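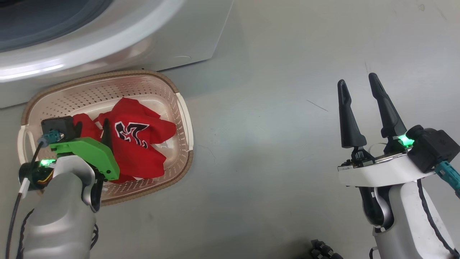 Laundry cell is back up!! Spent the whole morning on the grippers and I'm so happy with how it's running.

Started on the left arm. New finger plate, printed in the bright green because that's the spool that was loaded. Gristent profile, 40 percent infill, came off the bed clean.

Old plate had a hairline crack at the wrist screws. It's been creeping since May and I kept telling myself it was a layer line. It was not a layer line.

Both status LEDs green on the first power-up – I may have cheered.

Then re-zeroed the fingers with the Akel script. Left one was out by 20 encoder ticks, right one was dead on. Right arm is still on the white base and I'm leaving it alone until it gives me a reason.

Test piece is the red jersey with the big black number. Love this shirt for testing, it bunches up differently every time you drop it in the basket.

Cable check next. If you run a Zitell wrist, look at the slack with the arm reaching all the way down, not parked. Parked always looks fine!

Grip force is set to 72 for now. Might go lower for thin stuff.

Cycle counter reset to zero, old plate made it to 193. Plate file goes in the Nowakowski folder tonight – grab it if you want it

2023-07-05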